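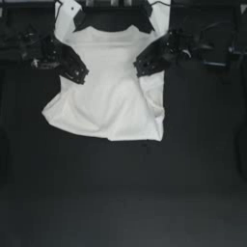
Folding day at Plarthorpe

Every April we sort the shirts for the summer fair, and every year there seem to be more of them (280 this time, bless us all!). Tanveer Orakzai brought the tea and I brought the labels, and we got through the lot well before supper – a small miracle, if you remember last year.

The plain white ones are my favourites, so soft and light, and they look lovely spread out on a dark worktop. I do like to lift them by the shoulders first and let the hem hang before making any folds. Sizes are on the list by the door.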